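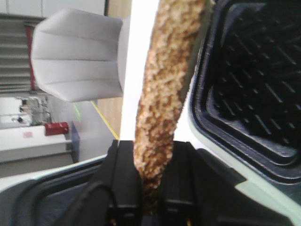
Re: Revised procedure for meal allowance claims

Category: Member Notices

Colleagues,

The Nyanda office thanks members for their comments on the draft allowance rules. The text will go to the printer after September 16, 2015, and changes received later will be held for the next edition.

Three points have been settled. Staff who travel between Skerkarero and Kokitz on the same day may claim one meal, at the standard rate. Claims must reach this office within 6 weeks of travel. Receipts are still required, and a card statement will not be accepted in place of one.

The office processed 2962 claims in the last full year. Of these, 1190 were returned to the sender, most often for a missing signature or a cost code from the old list. A further 258 were filed twice - once on paper and once through Zullix - and had to be matched by hand. Members are asked to choose one route and keep to it.
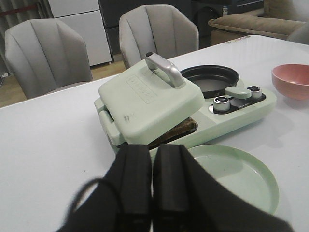
Breakfast machine with sandwich maker, mint green.

Breakfast remains the most disputed item. Under the new wording, it may be claimed only when travel begins before 6 in the morning, or when the overnight rate does not include it. The hotel invoice should show which rate applied. Long-stay staff in rooms with cooking equipment will receive the grocery allowance in place of separate meals.

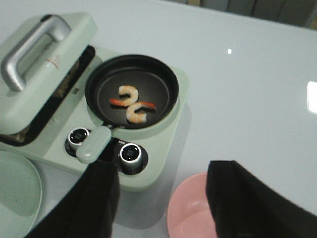

Skerkarero office wrote:
> We support the six-week limit, but the grocery allowance
> has not changed since June of last year. Will it be reviewed
> before the new rules take effect?

It will be reviewed with the mileage rate. Until then, the present amount applies to all stays - including those already approved.

Nyanda Office, Travel and Allowances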